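Grille de contrôle — poste démontage unités centrales, cellule pince
Atelier Clistby, jeudi, début 8 h 15
Question posée par la direction : est-ce qu'une machine peut faire seule le tri des vieux PC, disques compris ? Réponse courte en bas, pour ceux qui sont pressés. Moi aussi.

1. Avant mise sous tension

Cordon secteur de l'unité centrale retiré — OUI
Tapis et bracelet antistatiques — OUI, bracelet à changer, le scratch ne tient plus
Arrêt d'urgence testé à vide — OUI, deux fois
Zone au sol dégagée autour du poste — NON. Câbles qui traînent, déjà noté en mai. À refaire.
Fiche réflexe affichée — OUI mais ancienne version, la nouvelle est chez Triltex à l'impression

2. Accès au boîtier

Panneau latéral déposé à la main — OUI. Pas tenté par la machine, quatre modèles de fermeture différents dans le lot, on perdrait la matinée.
Arêtes vives repérées — OUI, tôle des cages surtout. Gants pour tout le monde.
Faisceaux écartés de la trajectoire — PARTIEL. C'est là que ça coince. Un humain pousse les fils du dos de la main sans y penser, la pince il faut lui dire où sont les fils, et les fils ne sont jamais au même endroit. 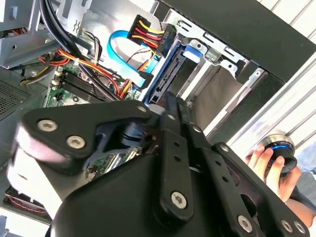
Point 2 : nappe SATA bleue et fils d'alimentation côté baie disque.

Commentaire : exiger le débranchement manuel des deux connecteurs avant toute approche. Les languettes cassent. On a 213 boîtiers dans le lot, je ne veux pas retrouver des prises arrachées à moitié.
Main de l'opérateur à proximité de la pince — TOLÉRÉ en vitesse réduite seulement. Jamais de doigts entre les biellettes. Rappel fait oralement, à mettre par écrit.

3. Prise du disque

Effort de serrage réglé bas — OUI
Appui sur la tranche et pas sur l'étiquette — À SURVEILLER. Le numéro de série sert à la traçabilité, si on raye l'étiquette on refait la saisie a la main.
Tiroir identifié (glissière, clip, vis) — PARTIEL. Pour les clips plastique, la machine a une chance. Pour les vis : non, pas cette année.
Deuxième personne présente — OUI

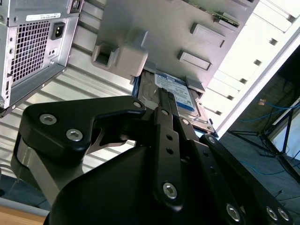
Relevé et commentaires : Seema Mishra — relecture I-hsuan Tai

Disque 3,5 pouces, support en plastique gris. Sur le papier c'est le cas facile. En pratique l'angle d'approche fait tout : le bout de la pince est fin mais ce qu'il y a derrière est large, et une tour c'est étroit. Demander à Huvitz s'ils ont des doigts plus longs au catalogue — pas urgent.

Éclairage du poste — NON CONFORME. Trop de lumière d'un côté, reflets sur la tôle et le plastique. Store ou diffuseur, au choix, mais avant le prochain passage.
Temps de cycle — non relevé, chronomètre oublié. Ma faute.

4. Extraction et dépose

Trajet de sortie sans frottement sur la carte mère — À REVOIR à chaque modèle
Bac mousse à portée — OUI
Disque posé à plat, jamais lâché — consigne maintenue
Alarme si perte de prise — OUI, sonore. Trop faible quand le compresseur tourne.
Reprise manuelle possible à tout momment — OUI, et c'est le point qui sauve la note globale

Remarque générale. On me demande tout le temps si la machine « sait faire ». Elle sait tenir, déplacer, reposer. Elle ne sait pas tâtonner. Un clip un peu dur, Rasmus Rozīte le sent au pouce et change d'appui, la pince elle insiste ou elle s'arrête. Je préfère qu'elle s'arrête, d'où le réglage bas, d'où les arrêts. Pas la peine de se plaindre des arrêts ensuite.
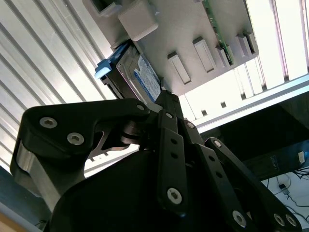 Fung-ping Kao n'est pas d'accord avec la remarque ci-dessus et demande que ce soit inscrit : selon lui on juge la machine sur les cas tordus alors que le gros du lot est répétitif, et il vaudrait mieux trier les boîtiers par modèle à l'entrée, lui donner les séries identiques et garder les autres pour l'établi. Il ajoute que personne ne chronomètre les pauses café de l'établi.

Noté. Le tri à l'entrée, d'accord, à essayer sur 31 boîtiers du même modèle. Le café, hors grille.

5. Fin de poste

Pince ouverte, bras en position repos — OUI
Vis ramassées — OUI
Sol — voir point 1, toujours pareil
Disques sous clé avant effacement — OUI, armoire Lennox, clé chez Szu-yu Kwok

Avis : APTE sous surveillance, débranchement et vis à la main. Autonomie complète : NON.
À lever avant reprise : éclairage, câbles au sol, volume alarme, bracelet.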